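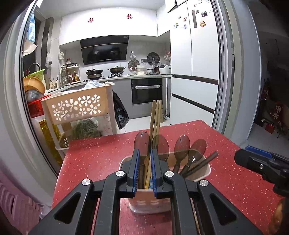
*Spoons and chopsticks in their holder on the kitchen counter, with the vegetable rack behind.*

**Progress report no. 2 – Ostmont Community Meals**
Prepared for the Rinaldi Fund, 14/12/2022

Dear grant team,

This report covers the time from the end of our first report until now. I follow the order of your template, but I put the money part last because some of the numbers are easier to understand after the text.

## Meals and guests

In this period we served 3371 meals. Most of them were eaten at the hall in Ostmont, and the rest were taken home or brought by bicycle to people who cannot walk so far. The plan in our application was a little lower, so we are above it. The growth came mainly in October, when the evenings became cold and the second serving day was opened.

We have now 88 persons registered as regular guests. Registration is still free and we ask only for a first name and for food that the person cannot eat. You wrote in your last letter that you would like to know also the age of the guests. We discussed this and we prefer not to ask it at the door. What we can do is a short paper survey in spring, without names, and I will send you the questions before we print them.

The home deliveries are the part that I am less satisfied with. The food arrives, but on the hill side of Ostmont the trip is long and soup is not a good dish for it. We changed to rice dishes and thick stews on delivery days. The guests there told us that they miss the soup, so we will try again with better containers.

## Cooking and menu

The menu turns every 28 days. Before, it was every two weeks, and people who came often were complaining that they always met the same lentils. For the longer menu we asked guests for recipes from home and received more than we could use. The noodle dish with cabbage is the most wanted one. The fish pie was not a success and we removed it.

Vegetables come mostly from the growers in Pundura. They bring what is left after their market, and we learn what it is only the same morning. This saves a lot of money, but the person who cooks must be able to change the plan fast. For this reason we wrote a small book of "swap" recipes, where each dish has a version for greens, one for roots and one for squash. The book is handwritten now. I would like to type it during the winter and share it with the Ancombe kitchen, who asked for it.

## Training

Seven people finished the food safety course, as planned. The course was given in two evenings – the teacher wanted three, but the hall was not free. One person could not come the second evening and will repeat it in Ancombe. We have still no one trained for allergies at the higher level, and I consider this our most important task for the next period.

## Difficulties

- The old refrigerator stopped working in October. We borrowed space from the bakery next door and lost only some milk and yogurt. The repair was more expensive than a used refrigerator, so we bought a used one from the reserve line.
- Price of cooking oil and rice went up again. We buy now bigger bags together with Ancombe, but storage is a problem for both of us.
- The heating in the hall is controlled by the town and goes off too early. I wrote to the office two times and have no answer yet.

## Money

Spending is inside the budget for food, training and rent. Transport is under budget, as the deliveries by bicycle cost less than we thought. Equipment is over budget because of the refrigerator. I ask for your permission to move the unused transport money to equipment. The table with all receipts is in the second attachment, and the refrigerator has its own line there.

## Next period

We will keep two serving days per week and will not open a third before the allergy training is done. The containers for soup will be tested first with the deliveries on the hill side. The visit that you proposed is very welcome. Please choose a serving day if you can, and come before noon – after this the hall is full and it is difficult to talk.

With kind regards,
The coordinator, Ostmont Community Meals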